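The Drawer Full of Paper
By Shahnaz Biswas
2015-11-09

Print this article | E-mail this article

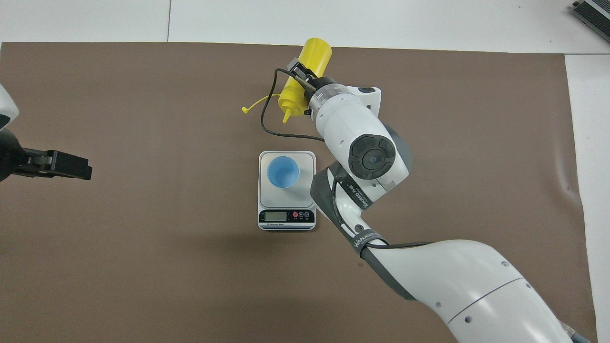 My grandmother ironed wrapping paper. She did it every December with the iron on low and a dish towel over the top, and by New Year's the drawer under the phone held another season's worth, folded in quarters and sorted by how much tape damage it had taken. The silver sheet with the bells appeared under our tree for so long that my cousins and I considered it a relative. I thought of her when I started saving plain brown paper myself, the kind that spreads over most of a white tabletop and keeps a few soft creases near one side no matter how you smooth it down. I own no iron. I own a heavy atlas, and a sheet left under it overnight comes out almost respectable.

Saving paper used to be something you hid from guests. Now it has a monthly meeting. The one in Morthorpe gathers in the back of a shoe repair shop and draws more people than the town council, though the council doesn't serve pie. I went twice last winter. The first time I brought a grocery bag of scraps and was told, kindly, that I had the collection of a beginner. The second time a retired bus driver showed me a roll of butcher paper he has been unrolling since 1988. He expects to leave it to his daughter. She has asked for the truck.

There are schools of thought. The folders believe paper should be stored flat and will show you their shelves. The rollers believe a fold is a wound. A third group just stuffs everything into a closet and shuts the door fast, and I have been a member for most of my adult life.

Stores have noticed, naturally. A catalog called Ferkum came in the mail last month with 32 pages of things to keep paper in. The Akanda cabinet has shallow drawers and brass pulls and costs $264, and it would hold everything my grandmother ever saved with room left over for the iron. For $119 you can have the Bultska, a canvas tube on a stand that looks like an umbrella holder with a degree. You can also buy, already wrinkled, a bundle of "heritage kraft sheets." I read that line to my mother over the phone and she asked me to read it again, slower.

She is the one who ended up with the drawer. When we cleared out the house we found 107 sheets in it, plus a coffee can of ribbon and an envelope marked "string, too short." My uncle wanted to throw the lot away. My mother drove it home on the passenger seat with the belt across it.

She uses it, too, and that is where she and the Morthorpe crowd part ways. They tend to look at a good sheet for a while and put it back. My mother wraps library books for the mail, lines shelves, cuts sewing patterns, and once covered a whole card table so my nephew could paint a volcano. The silver sheet with the bells is about the size of a paperback now - it loses an edge every year - and last Christmas it came around a pair of earrings.

I folded it in quarters and mailed it back to her.

Print this article | E-mail this article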